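Storage bins at the Eskola sorting room: questions and answers

This page is for people who borrow, bring or take things at the Eskola sorting room. It was updated in November, when we changed some of the rules for the yellow-orange bins. If you do not find your question, please write to Orvokki Lahtinen at the desk in Onholm.

What are the large plastic bins for?

They are for items which are on their way from one place to another. Clothes, toys, kitchen things and books come in, they are sorted, and then they go to the shelves or to our second room in Kirell. A bin is not a place for keeping things a long time. For this we have the Stumari shelves at the back wall.

May I borrow a bin to my home?

Yes. You can have two bins at a time, and you can keep them for two weeks. If you are moving house and need more, ask first. Usually it is possible in winter and difficult in the end of May, when all the students are moving.

Do I pay something?

No. We used to take a deposit, but it made much work with the small money, so we stopped. If a bin is broken when you bring it back, please tell us. You will not be asked to pay for an old crack.

Do the bins have lids?

Some of them did. The lids are kept separately, standing on their side behind the door. Not every lid goes with every bin, because we bought them at different times. Try the lid before you carry the bin to your car. If no lid fits, an old sheet tucked in at the sides is quite good against dust.

How should I pack one?

Heavy things go to the bottom and in the middle. Books should lie flat. Glass and cups must be wrapped one by one, in newspaper or in kitchen towels, and you should put something soft on the floor of the bin before the first cup. Please do not fill over the rim. When a bin is too full, the next one cannot be put on top of it and the whole pile leans.

How do I carry it?

With two hands, and take hold under the rim, where it turns down. If you cannot lift the bin with your back straight, take things out of it. We have also a trolley by the entrance. The trolley must stay in the building.

Can I put food into a bin?

Only food in closed packages, such as flour, pasta or tins. Fresh vegetables and bread should come in your own bag. We had once a forgotten bag of onions over the holidays and I do not want to write more about it.

What about wet things?

No wet clothes, no umbrellas, no plants with soil. Plastic does not let the water out, and after some days everything in the bin smells. If your things have been in the rain, please dry them at home before you bring them.

How do I clean the bin before I return it?

Take everything out and turn it upside down over a sink or outdoors, so that sand and small papers fall out. Then wipe the floor and the sides with warm water and a little washing-up liquid. The corners collect the most dirt. Wipe also the groove of the rim, if your bin has one, an old toothbrush is good for this. Let it dry before you put it inside another bin, otherwise they stick together and it takes two persons to pull them apart.

Do not use scouring powder or steel wool. They make small scratches, and the dirt stays in the scratches.

There is a mark of glue or pen which does not go away. What should I do?

Leave it. For labels we ask that you use the paper tape from the desk and write on the tape, not on the plastic. Cooking oil on a piece of cloth takes off most glue, but you must wash the place afterwards with soap.

Where do I leave the bin when I bring it back?

On the floor to the left of the desk, empty. We are open until 1700. After this time the outer door is locked, and please do not leave bins in the stairway, it is the fire exit for the whole house.

I left something in the bin. Can I get it back?

Probably yes. We look in every bin before it goes out again, and small things like keys, single socks and puzzle pieces are put in the drawer of the desk. Call the extension 704 and say what you have lost and which week you returned the bin. We keep the things until the end of the next month.

Can I buy a bin from you?

We do not sell them. When one is too worn for us, we put it next to the door with a note, and then anyone can take it. 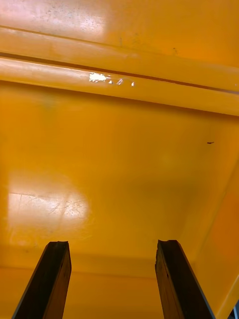
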